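A house needs one proper work surface, and most houses don't have one. They have a kitchen counter with a coffee maker and a bread box on it, a dining table that people are afraid to scratch, and a desk that belongs to the computer. When something has to be glued, sorted, folded, wrapped or taken apart, it gets done on the floor or on the bed.

I think this is a mistake, and I think it's a mistake people make when they buy furniture. They buy for sitting. My sister spent $3,000 on a sectional for a living room where two people watch television. She repots her plants on the lid of a trash can.

My own table came from Florwood, a store that has since closed. It cost $208 and the legs were extra. I put it under the brightest light in the house, and that matters more than the table does. Poor light makes every small job longer. You drop a screw and spend the next ten minutes on your knees. You match navy thread to black cloth and find out the next morning.

The second thing that matters is height. Dining tables are built for people in chairs. If you stand at one for an hour, your back will tell you about it. Mine is 7 inches higher than my dining table, and I can cut out a whole coat without stopping to stretch. Gisela Heitmann, who taught me to sew, worked at an old shop counter for the same reason. She was shorter than I am and had a board on the floor to stand on.

The third thing is that you have to be willing to damage it. I know a couple with an $800 Momine bench in their spare room, and they keep a quilted cover on it. When they want to fix something, they take off the cover, put down a blanket, put newspaper on the blanket, and then work on the newspaper. It's a nice bench. They might as well use the bed.

I've heard the argument about space, and I don't fully accept it. I lived for six years in two rooms, and the table took up a third of one of them. I gave up an armchair and a bookcase to get it in. Guests sat on kitchen chairs and never complained. Folding tables are a fair second choice if they don't wobble, but a table you have to set up is a table you'll put off using. The torn pocket waits until spring.

The harder argument is that any flat surface fills up with mail. That's true, and I don't have a clever answer. Mine gets cleared at nine every evening, and whatever has no home goes in a box under the stairs. In March I go through the box. Last year it held a doorbell, a bag of curtain hooks and my passport.

If you're furnishing a place now, get the table first, pick the wall with the best light, and fit the couch in afterward. 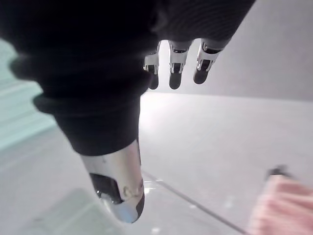 *Sieglinde Schwerdtfeger*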